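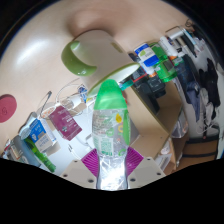
*Slide 3: hand-held gripper on a clear bottle, mug lying just past it*

OK, so – the desk is a mess, and we like it that way. Let people read the slide for a sec.

- 2526 demos, all hand-held, no arm in the loop
- Mahlet's split: 600 of them on cluttered desks, 408 held out for testing
- Point at the magenta pads. Ribbed, soft-ish look, big debate with Liam over these (skip if short on time!)
- Clear plastic is the hard case – glare near the base, depth goes weird

Then hand off to Apinya for the Drotel numbers.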